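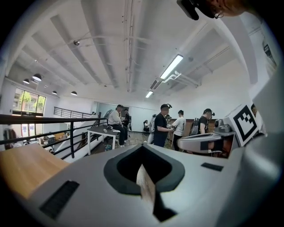
UTCOMBE, 19 September 2022 – Trernik is thrilled to announce Pyo, a pocket-size finder that helps renters and travelers check a room for hidden camera lenses before they unpack. It goes on sale today through the Trernik online store and at Irnier electronics shops. Plenty of cameras are easy to spot, such as the small gray one with the round lens on the right of our photo, and those don't call for any special gear. Pyo is made for the ones tucked inside clocks, smoke alarms, picture frames and other things people walk right past.

Pyo works by looking for reflections. A ring of red lights shines outward while the user looks through a tinted window in the middle of the case, and glass that faces the user sends back a bright, steady dot. The method works whether a camera is switched on or off, and it doesn't need a phone, an account or a wireless connection. We love how simple that makes it! You take it out of your bag, dim the room and start looking.

Work on Pyo began in 2020 at our workshop in Utcombe. The early versions did the job, but they were as long as a TV remote and people kept leaving them at home. The final version fits on a key ring. It has two buttons, one for power and one that switches the lights between steady and blinking. Blinking mode turned out to be a big favorite with our testers, who told us that a flashing dot was much easier to tell apart from a shiny screw or a drop of varnish.

Those testers deserve a huge thank-you. Since February, 2954 people have carried a Pyo on trips, into new apartments and through store changing rooms, and sent us notes on what they found confusing. Their comments changed the shape of the case, the color of the viewing window and nearly every line of the printed guide – including the page on mirrors, which was rewritten more times than we would like to admit.
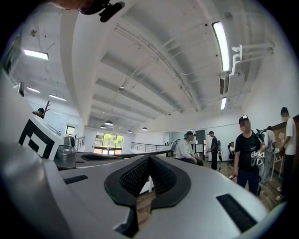 Gripper with black mesh padding, and a black-and-white marker on a white panel.

What comes in the box

Each Pyo comes with a wrist strap, a USB charging cable and a fold-out guide. A full charge gives nine hours of use, enough for a great many hotel rooms, and a small light on the side turns amber when the battery is getting low. The case is offered in slate, cream and a cheerful orange that is very hard to lose in a suitcase.

The guide walks the user through a room from the door inward. It suggests starting with anything that faces the bed or the shower, then moving to shelves, vents and outlets, and looking at each spot from more than one angle. A lens reflects light back only when the user is more or less in line with it, so going slowly really does pay off. The guide also covers what to do after finding something suspicious: leave it where it is, take a photo, step out of the room, and contact the booking service or the local police.

What Pyo can't do

We want people to buy Pyo knowing its limits. It won't find microphones or location trackers, and it can't see through dark plastic that blocks the light. Very bright rooms make the dots harder to see, so we recommend closing the curtains first. Ordinary glass can also give a bright reflection. If the dot slides around or vanishes with a tiny movement of the head, it is probably just a shiny surface, and the guide has drawings that show the difference.

Pyo also stores nothing. There is no memory inside, no app to install and no record of where it has been used. That was the plan from the very first sketch, and we are proud to have kept to it.

Where to try one

Irnier shops will have a Pyo on the counter next to a practice shelf, a little bookcase with lenses hidden among everyday items. Anyone can walk in and have a go, with or without buying. Our own staff have been trying the shelf at lunch for weeks, and the lens in the tissue box is still beating some of them.

A free set of the practice sheets, along with the full guide, can be downloaded from the support page of the Trernik website. Large-print copies are available on request. Landlords, hotels and student housing offices that would like to keep a Pyo at the front desk for guests to borrow can write to our sales team for details on group orders.

About Trernik

Trernik designs small privacy and home safety devices in Utcombe. Its products include door chimes, window sensors and webcam covers.

Press contact: Trernik Press Office, Utcombe. Review units and product photos are available on request.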